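Dovlow Bench Arm Kit, fridge and kitchen fetch build

Dovlow Kits > Arms > Home builds
Item code 2801
In stock, ships from Preson
$1066 plus freight, pickup free if you ring first
Page updated 27 August 2025

Add to cart
Add to wishlist
Ask about this item

Quick version

Arm kit for people building a fetch-and-carry setup at home or in a shared workshop. Parallel gripper, controller, power supply, base plate, all the leads. You do the assembly. You bring the computer. We throw in the kitchen sim files so you can muck around with reach and grip before a single bolt goes in.

Been selling this one since April. Most go to sheds and garages, a fair few to the Udell shared workshop crowd, couple to schools.

What's in the box

Arm segments, pre-wired, covers on
Wrist assembly, fitted and tested
Parallel gripper with one set of rubber finger pads
Spare finger pads, softer grade (grey bag, don't chuck it out with the packing)
Controller box with emergency stop on a lead
Power supply, Aussie plug
Base plate, drilled, with bolts
Hex keys, thread locker, cable ties
Printed build guide, 10 pages
Download card for the sim files and the arm software

Not in the box

Computer. Camera. Bench or trolley. Clamps. Anything to do with your fridge.

The camera catches people out. Arm will run taught positions without one all day long, but if you want it to find a thing that's been moved you need a depth camera and a bracket. Bracket is a seperate item, see Related.

Before you order

Measure your bench. Base plate wants a flat surface at least 40 mm thick, or a steel trolley with locking castors. Chipboard on trestles is no good, it walks.

Then measure the swing. Fridge door open all the way, arm stretched out, where's the elbow? If the elbow's in the doorway you'll be forever moving the trolley. Better to find that out with a tape or in the sim.

Right-hand hinge or left-hand hinge both fine. Sim file opens on the right hinge, there's a setting for the other one.

Build time

A weekend if you've done one before. Otherwise allow a few evenings. Adom Addo put the first customer one together at Udell over 7 evenings, and that included remaking a base plate he drilled wrong, so don't be put off.

Order of work, short form (long form is in the guide):

1. Base plate down, bolts finger tight
2. Arm on, level it, then torque the bolts
3. Controller and e-stop. Test the e-stop before anything else moves
4. Gripper lead through the wrist, leave the slack loop, tie it
5. Software on, home the joints
6. Load the kitchen file, run it on screen
7. Run it for real at slow speed, hand on the stop

Don't skip 3. Don't tighten the slack loop at 4, every second return we get is a pinched gripper lead.

Finger pads

Hard pads for jars, cans, boxes. Soft pads for fruit, eggs, yoghurt tubs. Two screws each side, swap takes a couple of minutes. Redo the grip zero after any swap or it'll close short and drop things. Soft pads go shiny after a while, give them a wipe with metho and they come back.

Wet packaging is the hard one. Milk bottles out of a cold fridge sweat and slide. Soft pads, slower lift.

The sim files

One kitchen, one fridge, door open, arm on the left. Swap in your own shelf heights from the settings sheet. Glass shelves are modelled because glass shelves are what most people have and they're a pain for depth cameras, so worth practising on.
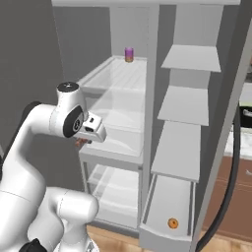
Can I run this next to a working fridge without clearing the shelves first?
Clear the front edge of whichever shelf you're teaching and leave the rest alone. Put things back one at a time once the path runs clean at slow speed.

Door bins are best left till last. The angle in is awkward and you need the wrist turned, which means the elbow goes somewhere new. Teach the main shelves, get bored of that, then try the door. Amerley Zakaria wrote up a good set of door bin positions for the Quansah mailing list and was nice enough to let us put them on the download card. Folder called doorbins.

Controller and software

Runs from a laptop, Linux or Windows. Mac users have got it going but we can't help you with it. USB lead in the box, network port on the controller if you want the laptop further off.

Taught positions save as plain text. Back them up!! If you reflash the controller they're gone.

Speed limit is set low out of the box. You can raise it in the config. If you've got kids or a dog in the house leave it where it is.

Warranty and returns

12 months on motors and controller. Pads and leads are wear items. Change of mind fine inside 14 days if the covers haven't been off. If a joint grinds or clicks on first power up, stop, unplug, email us a short video. Don't open it up, we'll send a label.

Freight

Ships in one carton, heavy, two people to lift. Metro usually three days. Regional longer, ask for a quote. No PO boxes, the courier wont take it.

Customer notes

Struan Dunbar
Solid bit of gear. Guide assumes you know what thread locker is. Took me two goes to get level on a garage slab that isn't. Sim was close enough to my kitchen that the first real run only needed the shelf height nudged.

Simin Tehrani
We've got ours on a trolley at the workshop so everyone can have a turn. Locking castors are a must. Would like a longer e-stop lead.

Reply from Dovlow: longer e-stop lead now available, ask when ordering and we'll swap it over for nothing.

Zakhar Symonenko
Good arm, page 6 of the guide has the wrist diagram upside down.

Reply from Dovlow: yep, fixed in the new print. Old guides, turn the page round.

Related

Camera bracket, wrist mount
Soft finger pads, pack of four
Steel trolley, locking castors
Long e-stop lead
Spare gripper lead

Questions before you buy, use the Ask button or ring the Preson counter. Phones on till four.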